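Choir Folks Board > Rehearsal and Technique > Where do you breathe in long phrases?

Started by altorow2

Our spring program has a slow Latin piece with phrases that go on forever. The director, Štefánia Malý, wants no audible breaths between the commas, and the section has split into two camps. Half of us are staggering breaths and marking them in pencil. The other half say they'll "just feel it." You can hear the holes.

What does your choir do? We have seven altos, so there isn't much to hide behind.

Reply from tonicsolfa

With seven you have to assign them. Write names in the score if you need to. We tried leaving it up to people for a whole season and everyone breathed at the same bar line, every time, even though we'd been told not to.

My rules for my own section:

Never breathe at a bar line.
Never breathe at the same time as the person on either side of you.
Drop out in the middle of a vowel, come back in on the same vowel, softer than you left.

Reply from mjelinek_bass

I disagree about assigning. It works until one person is out sick, and then there's a gap where two people were covering for each other. I've sung in groups as big as 200 and as small as a quartet, and the small ones did better when people listened to the person next to them.

Also, leaving in the middle of a vowel is fine, but a lot of amateurs close the mouth before they stop the sound. That makes a little "m" in the middle of the word. Open mouth, stop, breathe, come back.

Matúš Jelínek

Reply from tonicsolfa

A quartet doesn't stagger breaths, there's one on a part. I don't see how that's a comparison.

Reply from mjelinek_bass

Fair, the quartet was a bad example. I'd still say listening first and pencil second.

Reply from altorow2

The closed mouth thing is us. I recorded the last run-through on my phone and there's an "m" in the middle of "gloria" in two places.

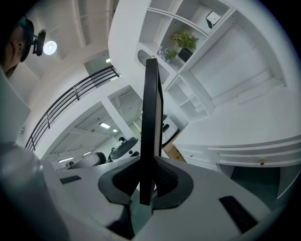 Reply from pageturner_lella

Re: Where do you breathe in long phrases?

Check the tempo before you redo all the markings. We did a piece like this in April and couldn't get through the second page. Our accompanist put a metronome on and we were well under the marking. It sat much better once we sang it at the printed speed, and the extra breaths mostly went away.

Reply from altorow2

The tempo is the director's choice and she likes it slow. I can ask, but I don't expect it to move.

Reply from tonicsolfa

Then you're back to pencil.

Reply from oldtenor2868

One thing I'd add for slow pieces. People run out early when they take in too much air, not too little. They fill up to the shoulders, hold it, and push it all out on the first three notes. Have them take a normal breath and sing the phrase at half volume. Almost 200 rehearsals into my current choir and I still have to remind myself.

Reply from mjelinek_bass

Agree with this one. Half volume first, then add sound once the phrase holds together.

Reply from altorow2

OK. I'll mark breaths for the two worst pages only and leave the rest to listening. We'll do the half volume thing at warm-up. Štefánia is fine with pencil as long as it gets erased before the scores go back to the library.

Reply from pageturner_lella

Use a soft pencil. Our library charged us for the last set.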